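Subject: Re: [femero-data] Bag episodes, how many is enough?
Date: May 14, 2023

On the femero-data list, the Marwat group wrote:

> We are planning our first two-arm collection and want to include
> thin plastic bags. Your last note said the bag set was the slow one.
> How many episodes did you record, how many did you keep, and do
> you reset the bag the same way each time? We also wonder whether
> to mix in other objects or leave the bag on its own.

Answers in order.

We recorded 1,590 episodes with bags and kept 994. Most of the ones we dropped were operator errors in the first stretch, before people got used to how little the film pushes back. The leader arms give you no feel for it. You close the gripper, think you have an edge, and lift nothing. We kept failed grasps if the operator recovered within the same episode. If the episode ended on the failure we threw it out.

We do not reset the bag the same way. The first 14 sessions used a flat bag in the center of the table, and the policy trained on those only worked on a flat bag in the center of the table. Now the operator crumples the bag and drops it, and wherever it lands is the start. If it lands out of reach of one arm, drop it again.

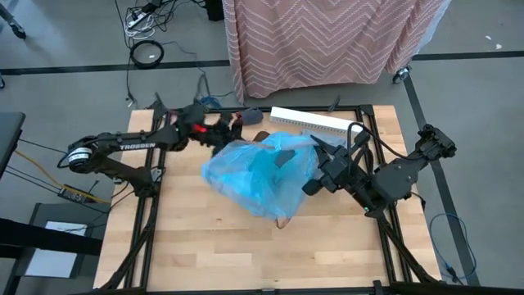
On mixing in objects: yes, small ones, and put some of them under or inside the bag. Of the kept episodes, 729 have at least one other item on the table. The Tonness people left theirs bare and told us they had to go back and record more.

Two things we would do differently. First, write the task text before recording. We had "open bag", "open the bag" and "bag open" for the same task and spent a long time cleaning that up. Second, log which arm touches first. Our operators are nearly all right-handed and the data leans that way. We only noticed when we plotted it.

Bags wear out. Replace them when they start to tear at the handles, and note the change in the session file. We used more than one color, but not evenly, so check the balance if you pull our set.

The Beneo converter works on these files if you use the current branch. The older one drops the gripper channel on the left arm without a warning. We plan to put up the next batch in September, with the failed episodes in a separate folder for anyone who wants them.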